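Two Arms, One Table: My Workshop Build Report

Huiling Shi, second year project, handed in November

I'll start with the table because the table took the longest, which I did not see coming at all. I'd told my supervisor that the first fortnight would be spent on "setting up" and then I'd get on to the interesting part. Well, the first fortnight was spent getting a tabletop that didn't wobble when both arms moved at once (they are heavier than they look in the brochure!) and the interesting part got squeezed into what was left.

The project was to have two arms pass a short cable between them and plug it into things. My own hands do this every evening behind the telly without any thought, so I wanted to know how hard it would be for a pair of grippers. Very hard is the short answer, and the long answer is the rest of this report.

I did the work at Wimlow, the shared workshop near the canal, where I rent a corner for the term. My corner has a plain wall behind it, and I was really pleased about that, as my earlier tries in the main room had shelves and bikes and people's coats behind everything and the cameras picked up all of it. I called the whole setup Staveck, after the street I grew up on, mainly so my folders would have a name.

Each arm has its own camera on a bracket at the wrist. I'd thought about having just one camera overhead and leaving it at that, but when a gripper closes on something small it hides the very thing you want to look at, and a view from the wrist helps a lot. The brackets took me 2 goes. The first pair stuck out too far and knocked into each other whenever the arms came close, with a horrible clack that made everyone in the room turn round. The second pair sit at a better angle, though you still have to plan the paths so the arms don't come in at the same height.

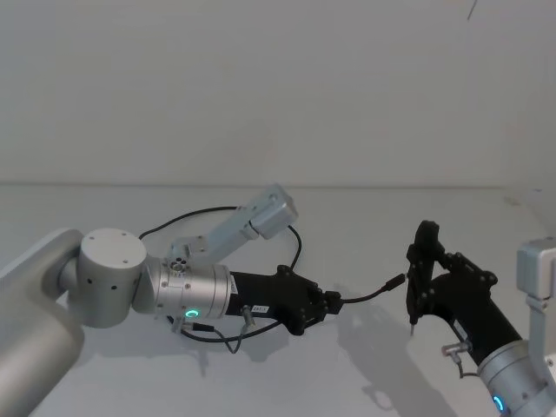
Choosing the cable was a little project of its own. I began with a long one, which was silly, because a long cable droops and swings and gets itself under the wrist, and then you're untangling instead of testing. Mortimer Escobedo, who has the bench next to mine, watched me do that for most of an afternoon and then handed me a pair of cutters without a word. So I went short. A short cable is stiff enough that the plug end stays more or less where you expect it, and I could stop guessing so much.

Next came grip force. Too soft and the cable rolls between the jaws, so the plug ends up facing the ceiling. Too hard and the outer sleeve gets squashed (I ruined several, sorry to the spares box). I ended up writing a little routine that closes slowly, waits, then closes a touch more, and that fixed most of the rolling. I'm quite proud of it even though it's only a few lines!

I also had to sort out the arms' own cables, the ones that feed the cameras and grippers. At first I tied them down tight to be neat, and then the wrist turned and pulled one straight out of its socket. They need slack, more than looks tidy, and they need it in the right place so the loop doesn't swing in front of the lens. I used Gallagher ties for this, the reusable sort, and undid and redid them so often that I can do it with my eyes shut now.

For testing I wrote a run sheet with 200 handovers on it and worked through it over the second half of term, mostly in the evenings when the workshop was quiet. One run means the first arm holds the cable, the second arm comes in, takes it near the plug and moves away. I marked each one as clean, messy or dropped. After the first 60 I stopped and changed the approach path so the second arm came up from lower down, and you can tell from my notes exactly when that happened, because the handwriting gets a lot happier.

What still goes wrong is the light. My corner gets sun late in the day, and the shadows from the arms stretch across the table and confuse the bit of code that looks for the plug. Dark plug, dark shadow, dark gripper fingers, all in the same place. I borrowed a Brumano lamp and bounced it off the wall, and that softened things a fair bit, but I'd like a proper diffuser next time.

The parts I bought myself came to about £515, and the arms were on loan from the department. Most of my money went on the brackets, the tabletop and replacement cables, in that order. The full list is in the appendix along with the run sheet.

I never got to the actual plugging in, apart from a few hopeful attempts at the very end that I haven't counted. The socket mount is printed and sitting in my drawer, and I've booked the same corner for next term.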